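Automation and Work, Section B
Lecture 7 handout: Can a machine do the chores yet?
2024-09-05

Read before class. Bring the Portela sheet from last time, we will finish it in the second half.

1. What is being claimed

The short answer to the title question is "some of them, sometimes, in one room." The long answer takes up the rest of this handout, and it depends mostly on what you are willing to call a chore.

Companies like to announce tasks. Folding a towel is a task. Doing the laundry is a chore, and it includes finding the sock behind the door, noticing that the sweater can't go in the dryer, and stopping when the phone rings. When Gidex says its machine "does laundry," look for the part of the announcement that says where the basket came from and who emptied the dryer. Usually it isn't there.

For this course a chore has a start that no one set up for the machine and an end that a tired adult would accept. Keep that definition handy. You will be tempted to loosen it when a video is good.

2. Numbers and what they leave out

Take the Brindar trial, which we started on in May. The headline figure was 3967 pick-ups completed. Fine. The appendix lists 1287 attempts in which a person stepped in, and it doesn't say whether any of those were also counted as completed. If they were, the headline is close to worthless. If they weren't, we still don't know what the person did. Moving a chair out of the way is one thing, and putting the object into the hand is another.

Questions to put to any figure of this sort:
Who decided the attempt was over?
Were the objects the same ones the system was trained on?
How long did each attempt take, and was the slowest one reported?
What happened to the attempts that never got started?

The last one matters more than students expect. A machine that refuses hard cases can post a lovely success rate.

3. Soft things

Shop floors were automated early where the parts were stiff and came in the same way every time. A bracket has one shape. You can write down where its edges are and they will stay there. Homes are full of things that don't behave like that: bedding, bags, coats, pet beds, throw pillows. Tidying a couch sounds like the easiest job in the house and it is a fair test for exactly this reason. Push a fuzzy pillow and part of it gives before the rest moves. Pinch the cover and you may lift only the cover.
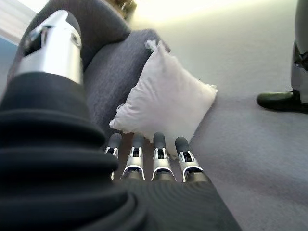 A reader of last year's version of this handout wrote in to object that I was grading on the wrong curve. Children drop pillows too, the note said, and a machine that gets the couch half straight while I am at work has still saved me half the job. Why should it have to match a tired adult when it could be compared with no help at all?

It's a reasonable complaint and I have kept it in. My reply is that half a job is only half saved if the other half stays the same size. A pillow left on the floor in a doorway is a new job. So is a lamp knocked over on the way to the pillow. Count those against the machine and then tell me what the savings are. I have yet to see a vendor do it.

On hands: four fingers and a thumb look reassuring because they look like ours. Looks tell you little about touch. Ask what the fingertips can sense, how quickly that reaches the controller, and whether anyone has measured it on fabric. A plain two-jaw gripper with decent sensing may well do better on a pillow than a handsome hand without it.

4. Back to the shop floor

The Herkstead packing line is our comparison case. It handled 322 different items, boxed ones well and bagged ones badly, and the bagged ones were sent to a side table where people packed them by hand. The write-up calls the line "fully automated." The side table is on page 7.

I don't think the authors were lying. They drew the boundary of the system around the part that worked, and most of the reports you read this term will do the same.

For next time

Pick one chore you did this week. Write down every step, including the ones you did without thinking, and mark the first step where you would not trust a machine alone. One page, no diagrams. If you mark nothing, be ready to defend that out loud.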